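Budgeting the second gripper

Storkau's assembly cell was quoted with one set of gripper fingers. Mavis Zamora, who plans equipment at the Omham plant, now carries a line for spares: 2 sets per arm, with fasteners, replaced at 500 hours. Pads are costed separately. Delivery is 42 days, so orders go in before the May shutdown.

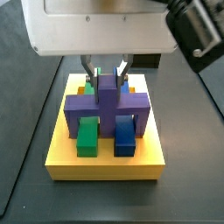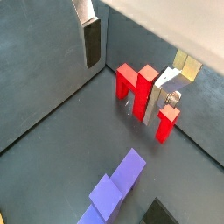
Gripper fingers and coloured blocks, both photos. Omham.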